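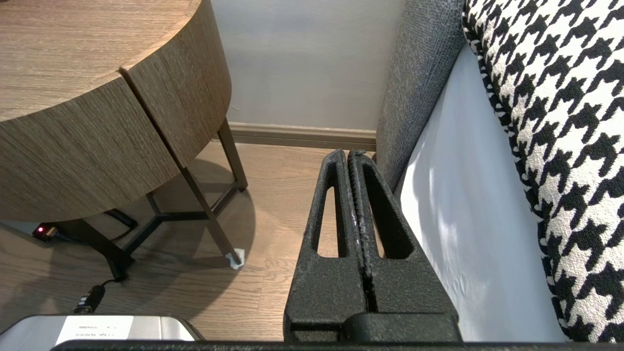

Ofori asked at the last check-in whether the draft rules for home trials are being followed on the floor or only on paper, and whether 200 runs is enough to tell. Fair question. Short answer: mostly followed, and no, not enough for the rarer stuff.

Print this page | E-mail this page

Progress report, May
Safe practice for mobile arms in furnished rooms

Where we are. 200 runs planned for the period, 176 done and logged. Remaining ones slipped to next month, waiting on Kadia for the revised stop-button procedure. Budget on track.

Rules as they stand now:

-- Walk the floor before power-on. Cables and plugs lying loose get moved or written on the run sheet. Furniture stays where the household has it.
-- Fingers closed or nearly so when driving between furniture. Open only at the target.
-- Slow speed in any gap with a table leg on one side and upholstery on the other. Fabric gives, so the force limit trips late. Skalska wants a fixed number here, we want a lower one than theirs. Still open.
-- Finger wear checked every 20 runs. Scuffing on the inner edges is noted, pads swapped if the grip test fails. Scuffs alone are not a reason to swap.
-- One person at the stop, no second job. This is the one that gets broken, usually late in the day.

Problems. Run sheets filled in afterwards from memory, so the floor check column is not worth much for the early runs. We now reject a sheet with no start time. Also the Ostolis checklist and ours use differnt words for the same stop levels -- people mix them up. One list by next report.

Not started: rule for pets. Rule for dim rooms, drafted but not tested.

Next: finish the runs, settle the speed limit with Skalska, send version two to Ofori for comment. Will need a decision on the extra operator hours before than.

Print this page | E-mail this page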